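Hand-held gripper demos, cloth folding, policy grabs air next to the hem

Posted in Grilix Help > Teaching by demonstration

stidel_newbie
Hi all. Trying to teach our arm to fold clothes from hand-held gripper demos. No teleop, just walking around with the tool and doing the task myself. Software is Osby, defaults mostly, trained overnight on 891 demos.

Problem: towels and flat cloths, fine. Sweaters, bad. Arm goes to the right area, closes early, comes up with nothing. Or closes on the sheet underneath and drags everything. Maybe one good pick in 25 and I think that one was luck.

Most of my demos start like the first one, fingers open, cloth just past the tips, then I go in.

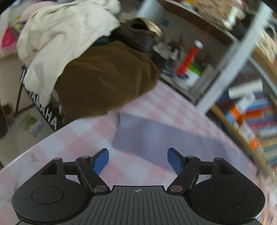
Flat cloth on the checked tablecloth, fingers still open

Then same idea with a sweater on a bed. I pinch the bottom hem and get a small fold up between the fingers.
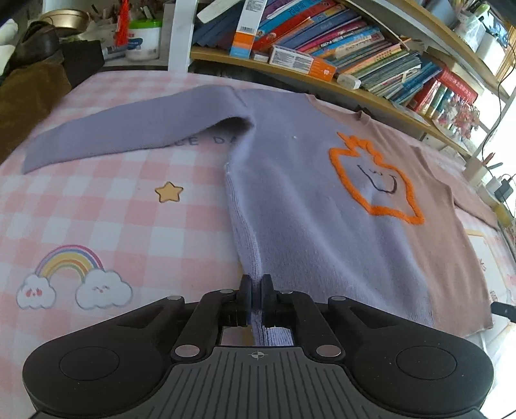

Hem pinch, lavender sweater on the bed

Is it the checks? Both surfaces are pink and white and I'm wondering if the pattern throws off the tracking. Or do I just need more demos. Could get to 2000 by September but my wrist will hate me. Also tried slowing down playback, no diffrence.

Edit: lighting is daytime only, forgot to say.

mottram_bench
Doubt it's the checks. Pattern is good for tracking if anything, a plain white sheet is much worse, the tracker has nothing to hold on to. Check your replay first though. Take one recorded demo, run the raw trajectory on the arm with the sweater put back in the same place. If the fingers land off the hem by the same amount every time, your tool-to-arm offset is wrong and no amount of demos fixes that. Did this twice myself after swapping fingers. Redo calibration after any finger change!!

If replay is good then it's the demos. Stuff that helped me with knits:

Come in low and slow for the last bit. People doing it by hand swoop in because we can feel the fabric. The policy can't, it only has what the camera gets, and if your close happens in three frames it has very little to learn the timing from.

Pause before you close. Half a second, then pinch, then pause again, then lift.

Keep the pinch in view. In your sweater shot you can see the fold come up between the fingers, great, do it like that every time. If you tilt so the body of the tool covers the hem, dump that demo.

Record some misses and recoveries. Open up, back off a little, go again. Otherwise it closes on air once and has no idea what comes next. Mine would just carry nothing over to the fold line and let go, very proud of itself.

Don't go to 2000 yet. I'd do 30 careful ones, fine tune, look at what changed. Cheap test.

flatfold
get a teleop rig. hand held is always going to be off

gripper_on_a_stick
Disagree with the one above, teleop for cloth is painful, I did a month of it on a Stidel leader arm and every pinch took forever. No feel at all. Hand-held is fine for this.

One thing not mentioned. Check how Osby records gripper width. Default on the older version smooths it, so the close gets smeared out and starts earlier than you really did it. That's exactly "closes early". It's in the export settings, not the training ones, took me ages to find. Turn smoothing off, re-export, retrain on the same data. You don't have to re-record anything.

And don't mix the flat cloth and the hem pinches under the same task label. Going in on a flat cloth and going in on a ribbed hem aren't the same motion. I'd label them seperately at least. Vary the sweater position too, turn it, bunch up a sleeve, do a few in evening light with the lamp on.

stidel_newbie
OK smoothing was on. Ugh. Replay looks good so not the offset. Re-exporting now, will do the 30 slow ones with pauses after that and split the labels. Will post back when it's trained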